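Can a robot tidy my desk yet?

8 September 2022

My desk drawer is a mess, so I have been following the sorting tests from Truver. The chore is simple. Small things on a table go into a blue tray. So far it is all done in simulation.

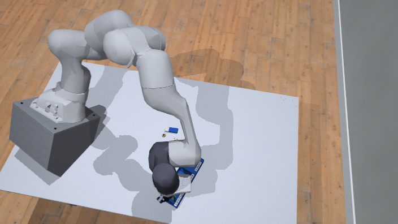 Simulated arm reaching down to the tray.

Giang Võ, who used to fit parts at Hendriks, thinks small parts are the hard bit. A cup is easy to grab. A ring or a nut rolls away, and a flat tile gives the fingers very little to hold.

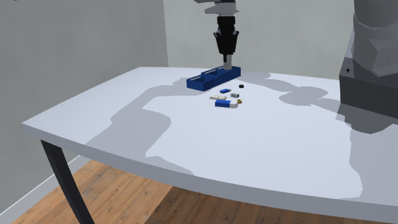 Page 2 of 2

My own test would be the stuff in that cluster by the tray, the eraser-like block first and the little gold ring or nut last. I could do it in a minute while on the phone. I would not buy a machine for this yet. I'll look again next July.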